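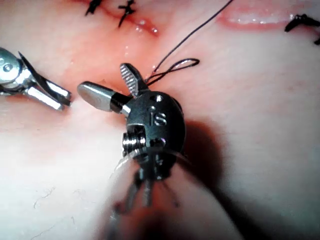 The "IS" end, jaws open.

I finally replaced the block plane I had been fighting with since I moved to Vudbridge. The old one came in a box of tools from Gearóid Gilmartin, and the adjuster had so much slop in it that I set the iron with a small hammer instead. It worked, but I was tired of it.

The new one is a Posness low angle. I ordered it from Tully in August and it took two weeks to arrive. It came in a plain cardboard box with a sheet of oiled paper around it and a one-page leaflet I haven't read.

The sole was close to flat. I ran it over 600 grit paper on a piece of glass and there was a low spot behind the mouth, which I left alone. The back of the iron needed more work. I spent most of an evening on it, then honed the bevel and put a strip of pine in the vise to see what I had. Good shavings, some tear-out near a knot.

Things I like: the adjuster has very little backlash, and the lever cap stays put. The mouth closes up tight enough for end grain. It's also heavier than the old plane, so it doesn't chatter on oak.

Things I don't like: the brass knob at the front is too small for my hand, and the screw under it works loose. I tighten it every time I pick the plane up. Kevin Mac Mathúna has the Skolton version and says his does the same thing. He put a fiber washer under the knob and that fixed it, so I'll try that next.

I've used it on 2 drawer fronts and the edges of a bookcase so far. The iron held up fine on the drawers. It needed touching up halfway through the bookcase, but that was old pine with a lot of grit in it.

The old plane is on the shelf over the bench. If anyone near Vudbridge wants it for parts, leave a comment.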